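Camgate Open Day Kitchen Set

README, first version, Tuesday, September 22, 2020
Maintained by Thư Cao and Despina Mitsotakis-Vlachou

What you get

These are the recordings from our open day at the Camgate lab, where visitors picked a kitchen task and watched two arms try it on the tabletop. We had a great time making them, and the variety is far better than what we get on a normal working day – people ask for things we would never think of! The set has 348 episodes in 4 folders, one per session. Every episode has an overhead view and 2 wrist views.
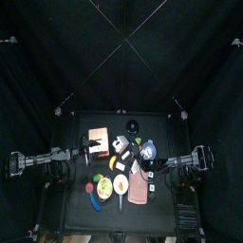
Overhead view: both arms at the table with the kitchen objects between them.

Tasks

Visitors chose from a printed sheet or made up their own. Favorites were fruit into the pot, anything with the frying pan, and "tidy up," which we kept in even though every visitor meant something different by it. The wording is stored as spoken, in task.txt. Định Tạ typed it live, so expect typos.

The banana got more requests than the rest of the fruit put together. It's a fun one to train on, with that curve and smooth surface, and the wrist views bring you in nice and close.
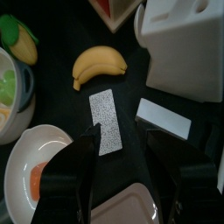

Hường Nông went through every episode afterward and marked the start and end of each grasp attempt. Failed tries are labeled too, and we'd love to see somebody use them.

Known problems

Session 3 has a clock offset of 675 ms between the overhead and wrist streams. Run fix_offset.py first.
Wrist views lose sight of things behind the fingers.
Object names differ between sessions ("pan," "skillet," "fry pan").

Thanks to Lorraine Kershaw for running the door. Next open day is in May – bring requests.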